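Brarnbridge Office Building, Floors 1 and 2
Fire and General Safety Walkthrough, February
Comments from tenant reps go in the last section. Keep one copy at the Ormont Street entrance.

1. Exits and stairwells
Main entrance door opens fully: OK
Rear exit door opens without a key: OK, stiff. Latch needs oil before next check.
Exit signs lit: second floor sign by the copy room is out. Reported.
Stairwell B clear: NO. Two boxes of toner on the landing. Moved while we were there. Same finding as last time.
Handrails tight: OK

2. Extinguishers
Tags current: OK except unit 23, tag missing. The gauge reads in the green but it counts as a fail until it has a tag.
Access clear: coat rack in front of the unit outside Suite 200. Tenant asked to move it.
Pins and seals in place: OK

3. Electrical
Panel doors closed and labeled: OK. Breaker 14 label has faded, please rewrite in marker.
Extension cords used as permanent wiring: YES, Talebi office, under the window desks. This was on the last list too. They need an outlet added or the desks moved.
Space heaters: one found, plugged into a power strip. Unplugged. Heaters go straight into the wall or they go home.
Kitchen outlets by sink trip when tested: OK

4. Floors and walkways
Carpet seams: lifting at the door to the Cela suite. Taped for now, which does not close the item.
Entry mats flat and dry: OK
Aisles between desks at least 36 inches: OK on floor 1. Floor 2 is tight near the printers.

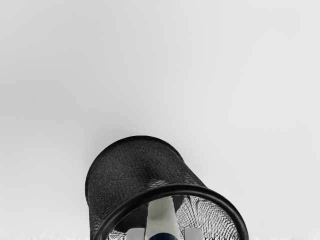
Ceiling tiles in place: one missing above the mail shelves, stained tile next to it. Building maintenance to check for a leak before replacing.

5. Storage
Nothing stacked within 18 inches of sprinkler heads: supply closet fails, top shelf. Paper cartons need to come down one shelf.
Cleaning products in original containers: one spray bottle with no label. Thrown out.
Shelving anchored to wall: OK

6. First aid and emergency information
Kit stocked: low on gauze and medium gloves.
Eye wash bottle in date: OK
Evacuation map posted: floor 2 map still shows the old wall. Needs reprinting.

7. Comments
Talebi: outlet quote came in at $527, waiting on approval.
Cela: asks if the carpet can be done after 6 p.m.
Building: yes, any evening, but sign in at the front desk first.
Floor 2 shared area: thermostat was set to 69 and someone keeps changing it. Not a safety item, please use the maintenance form.

Open items carried forward: stairwell B, unit 23 tag, extension cords, carpet seam, closet top shelf.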